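Plirnthorpe Variety Captions, data card

Caption text from old television variety programmes, 99 episodes in all, split into 4000 lines. Songs, sketches and host chatter are labelled – ad breaks are not.

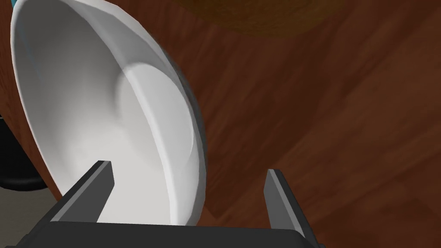 Izzati Purba wrote in to ask that the sung lines be kept apart from the spoken ones, as the rhymes threw off her search. They now have their own column, "sung".

Updated February 2022.

5 comments | 12 shares
Contact Fenon | Back to top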